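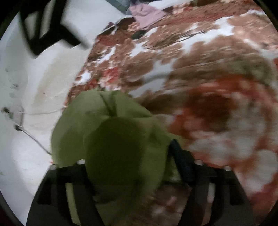 Olive-green fabric item held between the fingers of the hand-held gripper, patterned bed sheet behind.

Visit report: Seltuleo student project, January 2021

The Seltuleo group is a two-semester student project on cloth handling, supervised by Milagros Tolentino. Its current task is folding soft items on a bed. Students record each attempt with a hand-held gripper carrying its own camera, and the recordings are used to train a folding policy for a Mizuno arm. The set held 3338 recordings at the time of the visit, against a course target of 3000.

Work is split between 2 teams. Etine handles recording and labeling. Zutden handles training and the bench tests. Labels are kept short: item, grasp point, release point, result. Tolentino rejected 142 recordings in the first review, mostly for missing release points. 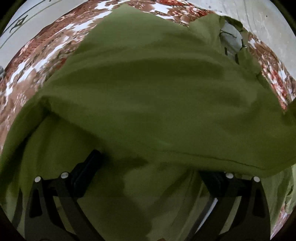 Thick cloth remains the harder case. A grasp near a hem can take one layer or two, and the label sheet now has a separate column for this. Zutden reported that single-layer grasps on padded items still fail more often than on thin ones. The team plans to change the closing speed before touching the finger pads.

The visit ended with a review of the label sheet. Bench tests on the arm were not shown. Etine will send the revised sheet to all visitors who left an address.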